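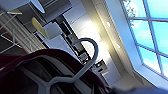 **Nerkside College - Department of Computing and Networks**

Cloud Operations, handout for unit 2: moving DNS without ruining your evening

Aug 30, 2021

Last time we got as far as what a zone is and why there are so many dots in it. I promised we'd get to the practical part, so let's do that now. If you missed the session, read the notes on record types first (A, AAAA, CNAME, MX, TXT, NS), because I'm going to throw those around as though you've known them all your life.

## The setup

We'll use a small online shop called Grarkley for everything in this unit. Grarkley has a website, a mail service, and a warehouse system that talks to the website over an API. All of its DNS sits with an old hosting company, Pascu, and the shop wants to move it to the managed DNS that comes with its cloud account at Bramis. The servers stay where they are. Only the DNS hosting moves, and I want you to keep that straight in your head, as half the panic in these projects comes from people mixing the two up.

So there are three parties to keep apart:

- the **registrar**, where the domain name is registered and where the parent zone learns your name servers
- the **DNS host**, which answers questions about the zone (Pascu today, Bramis soon)
- the **resolvers**, which are out there in the world, run by other people, and remember answers for as long as you told them to

You control the first two. You don't control the third, and that's where the fun starts!

## TTL, again

Every record has a time to live, in seconds. A resolver that fetches a record may keep it until the TTL runs out, and it won't come back to you before then. Grarkley's web record has a TTL of 3,000, which works out to 50 minutes. If you change that record right after a resolver has picked it up, the people behind that resolver can get the old address for the next 50 minutes.

The usual trick is to lower the TTL well ahead of the change. "Well ahead" means at least one full *old* TTL, and I'd go a lot longer than that. Students love to lower it to 60 and make the change a minute later - please don't, the old copies in the caches still carry the old number.

Now the bit that catches people with a full DNS move: the NS records have a TTL too, and there are two sets of them. One set lives in your own zone. The other lives in the parent zone, and you generally don't get to pick its TTL. It's often a day or two. So for that whole stretch some resolvers will ask Pascu and some will ask Bramis, and both have to give the same answers. 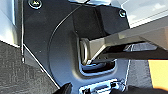
That leads to the rule I'd like you to write somewhere large: **don't switch off the old zone when you switch on the new one.** Keep both running, keep both identical, and freeze changes while the caches catch up. If somebody in marketing needs a new TXT record that afternoon, either it waits or it goes in both places.

## Order of work

1. Export the zone from Pascu. If there's no export button, ask support for a zone file. Don't rely on querying the names you can think of.
2. Import it at Bramis and compare record by record. Grarkley has 18 records, so you can do this by eye, but use a script anyway for the practice.
3. Query the new name servers directly, before anything points at them.
4. Lower the TTLs you control, on both sides, and wait.
5. Check whether DNSSEC is on (see below).
6. Change the name servers at the registrar.
7. Watch, wait out the parent TTL, then raise your TTLs again.
8. Close the old zone.

For step 3 you'll want something like this:

```
dig @ns1.bramis.example www.grarkley.example A
dig @ns1.bramis.example grarkley.example MX
```

Run the same thing against the old server and compare. Ignore the NS and SOA records when you do, they're supposed to be different.

## DNSSEC

If the zone is signed, the parent holds a DS record that matches the old host's key. Move to a new host with a new key and leave that DS in place, and validating resolvers will treat your answers as bogus. The site is then down for everyone behind them and perfectly fine for you at your desk, which makes for a very confusing phone call.

The simple route is to remove the DS first, wait for its TTL to expire, move the zone, and sign again at the new host. You're unsigned for a while. There's a neater way with both keys published on both sides, but it needs cooperation from the two hosts, and we'll do it in the April session if there's time.

## Before the lab

Please have `dig` working on your own machine (Windows folks, the Linux subsystem is fine). Bring a written rollback plan for step 6, half a page at most. Think about what "rolling back" can even mean once resolvers have cached the new name servers, and for how long you'd be stuck with a mix.

Also look up what a negative answer is and which field of the SOA controls how long it gets cached. I'll be asking, and we'll need it for the first exercise.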